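Part 2: Laying out the table

Last revised 6 October 2019

By now you've got the Trareo box open and the bits spread across the floor, so let's get them onto the table. I've set this one up more times than I can remember (twice in one arvo at Betimbridge, when I packed it all away too early) and I still do it in the same order.

You'll want the black tabletop wiped down, the green backdrop hung flat behind it, and a microfibre cloth in your pocket. Nearly everything in the set is white and it shows every thumbprint. On a black surface you also see every crumb, so no toast at the table please!

1. Sort the white pieces before you place any of them. I group mine by shape — rounded ones together, flat ones together, anything with a point on top off to one side where I won't lean on it. Pick the domed pieces up low down, by the wide end.
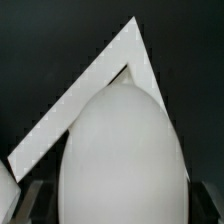

2. Lay the marker sheet. It carries four black-and-white markers in a two-by-two grid, and it needs to sit dead flat. Start from one edge and smooth across with the side of your hand. If a corner keeps lifting, leave the sheet under a heavy book overnight and come back to it.

Keep the white margin around the markers clear. I used to tape straight over the margin with black tape, which looked terrific and made the outside of the grid very hard to pick out. Go for low-tack tape, tucked underneath, in bits no longer than 40 mm.
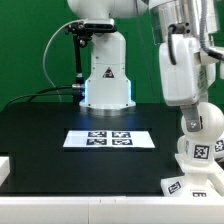

Maham Hashmi asks whether the sheet can be laminated, because hers went wavy in the August humidity. She tried a gloss pouch and got a bright streak right across two of the markers whenever the overhead lights were on.

Matte pouches are fine, Maham, and I've gone over to them myself. Trim the pouch square and leave a good border so it doesn't peel.

3. Put out the plate. Set it flat and give it a gentle press at each end to see if it rocks. It's a shiny thing and will throw your lights straight back at you, so drop the lamp to 50 per cent and have a look from where you'll be standing.

Caution: the ball rolls. Don't put it down on a bare tabletop and turn your back. Mine made it under the fridge.
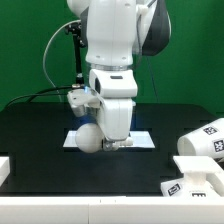
I keep the ball in a mug until everything else is in place, then wipe it and bring it out last. If it's picked up a grey scuff, warm water and a drop of dish soap will shift it. Stay away from anything gritty — you'll lose the matte finish and it won't come back.

4. Stand the tray piece on its base, flared part down. Check the stickers before you let go. There's one on the sloped side and another lower on the front, and both should be flat with no bubbles.

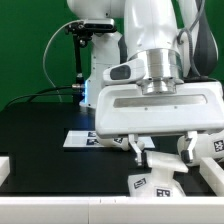 If a sticker does come away, peel it off completely and use a fresh one from the Zemimia sheet (part 3651 on the spares list). Pressing the old one back down only buys you a day or so. Raimonds Venckus puts his on with the edge of a library card, and they're much straighter than mine.

5. Stand back and look at the lot. Straighten the sheet, check the plate again, and run the cloth over any fingerprints.

Note: if you've got the older Iglesias stickers, they fit the same spots, but don't mix the two kinds on one piece.

Packing away is in Part 3. Leave the tape on the sheet if you're setting up again tomorrow.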